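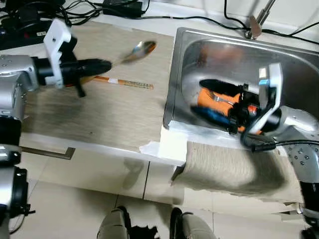
Iltidby dumpling

The Iltidby dumpling is a boiled dumpling made from barley flour and mashed potato, with a filling of smoked fish and onion. It takes its name from the coastal village of Iltidby, where it is eaten mostly in the cold months and at the spring fair in April.

Name and origin

The oldest known recipe is in a handwritten household book kept by the Tennant family. According to the food historian Lorna Tennant, who published the book, the dish was at first a way to use fish that was too small for selling. The filling was then only fish skin and fat. Potato entered the dough later, when barley became expensive. Botond Bárány has a different opinion and considers the dumpling a local form of a sweet plum dumpling brought by seasonal workers. The question is not settled.

Preparation

The potatoes are boiled in their skins, peeled and mashed while still warm. Barley flour and salt are added until the dough does not stick to the hands. Each piece of dough weighs 64 grams, a size that was fixed by the rules of the fair. The dumplings are cooked in lightly salted water for 15 minutes and rest for three more minutes under a lid. They are served with melted butter or with sour cream. In Zunbridge, the nearest town, people fry the leftovers in slices the next morning.

Variants

A version without fish, filled with mushrooms and dill, was introduced by the cook Capucine Guérin at her restaurant Tôn. It was received badly in the village at first, but today it is sold at the fair too. Sherif Soliman prepares a smaller dumpling with lentils, which is served in broth.

In culture

The dumpling is the subject of a short cookbook by Cameron Dow, which has 183 pages and contains also songs from the fair.

See also
Potato dumpling
Barley bread
Smoked fish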